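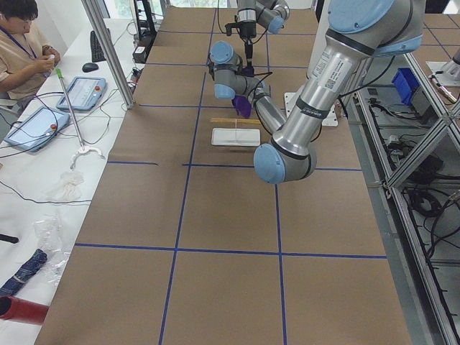
Opening, one minute. Clusden has 1,552 recorded examples so far. Say what one is: a single attempt at a task, start to finish, with the arm's motion and the video saved together.

Slide 2. Small props - sticks, a tray, a rubber band. Move them to a new cell of the tape grid between takes.

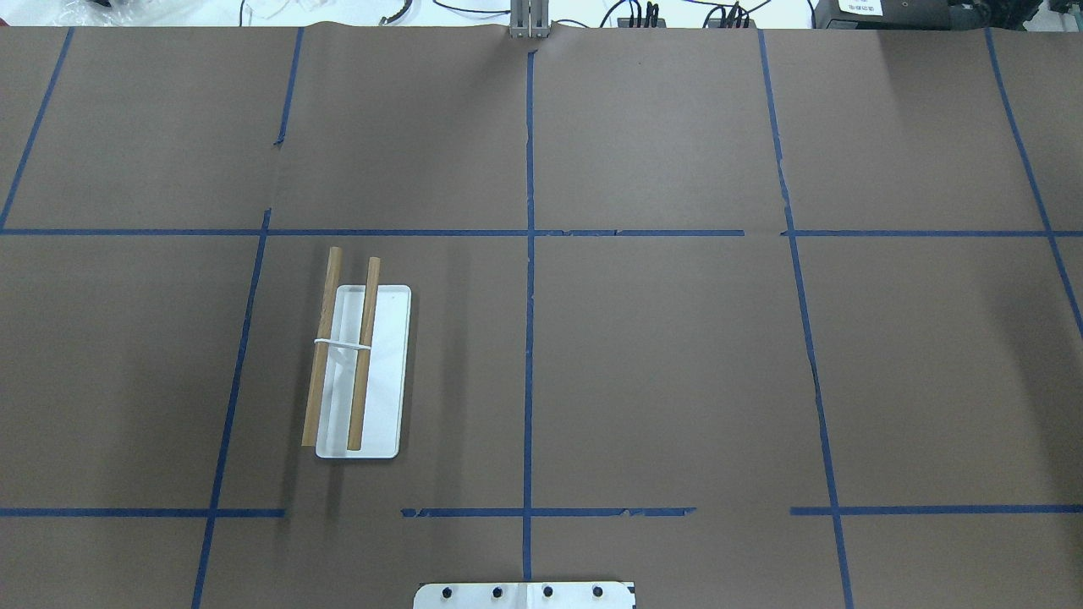

Takács asked at the January review whether failed tries should be kept. Answer: yes, tagged, in their own folder. Pause for questions.

Slide 3. Cloth is harder. It never hangs the same way twice, so plan 200 extra takes.

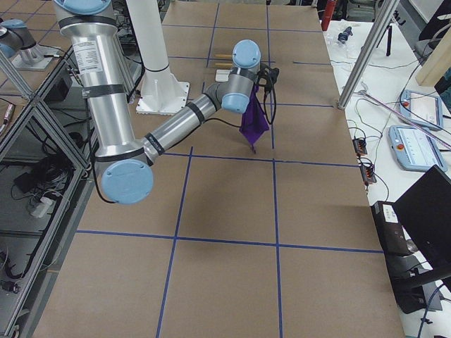 Closing
Target is 2,681. Thank Amanwood.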